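Waterfall and seascape prints get their frames ahead of Granon's summer show

The framing has started for the summer photography show at Granon, and the bench in the back room has been busy since eight in the morning. This is the fun stage! The choosing is over, the prints have arrived, and a set of pictures that everyone has only known as small files on a laptop is finally turning into something you can hang on a wall.

The show is called Clununel, and it brings together 34 photographs of water in every mood, from rivers and falls to open sea. They were picked from 932 entries, a record for the gallery, and it took three long evenings to get down to the final list.

"We had far more good pictures than we have wall," said Marisa Ferri, who is curating the show. "I wanted the dark ones next to the bright ones. You come around the corner from a white waterfall and you're looking at nearly black water with that bit of gold in it, and I just love that."

Both kinds of picture have been through the workroom. The waterfall, a tall one dropping through a rocky gorge under a line of conifers, sits on a wide off-white mat in a white frame. The seascape is deep blue and black with a gold-flecked band low in the print. Pine has been on the bench too, and Ferri says the pale wood will turn up throughout the show. 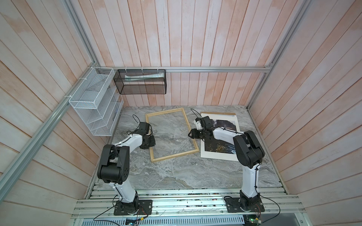
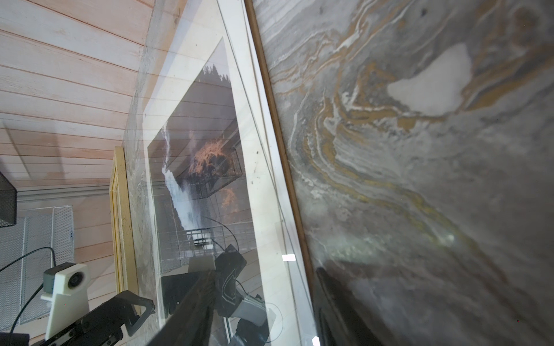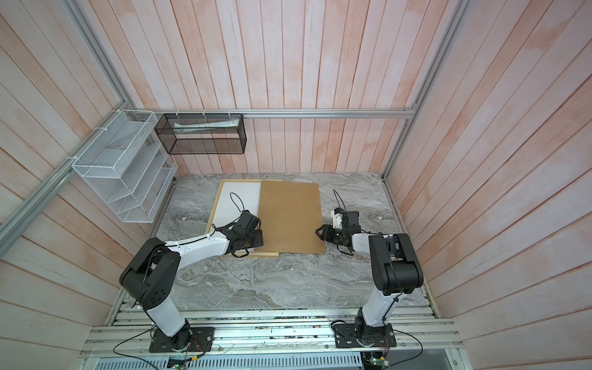
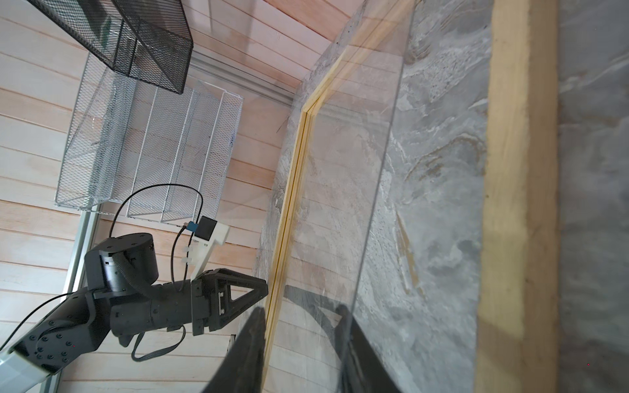
Framing for Clununel in the workroom at Granon, with its pale plank walls and wire organizer.

Liesl Leitner, the framer in charge, chose the moldings over the winter. She tried several darker finishes and went back to light wood and white every time. Her view is that a water picture already has plenty going on, and a heavy frame makes it feel shut in. She is also a stickler for clean glass, and plans a last round of polishing the night before the doors open.

"People think the frame is the easy part," Leitner said. "Then they try to get one square with a print behind it. I still get a kick out of it when the back goes on and everything sits flat."

The backs matter more than visitors might guess. Last year's pictures went on to two other towns after closing, and a few came home with loose fittings. Leitner has asked for sturdier backing this time, and each frame will be checked again before it goes upstairs.

Granon has set aside $2,000 for materials, covering wood, glass, mats and hanging wire. Guido Barbieri, who runs the building, said the money is well spent, as the frames will be used again for the winter show of student work.

Hanging starts in the last week of June. Mirko Ruggiero has drawn up the wall plan, which puts the river pictures in the front room and the sea pictures in the long gallery, where the evening light comes in. He has already redrawn it twice and expects to do so again once he sees the framed work side by side.

Clununel opens in July and admission is free. On opening night, photographer Kurniawati Chin will give a short talk on shooting moving water, starting at 7 p.m. in the long gallery. Seats can't be reserved, so come early if you want one near the front. The framing bench will be open to visitors that evening as well, and Leitner will be there to answer questions about mats, moldings and glass.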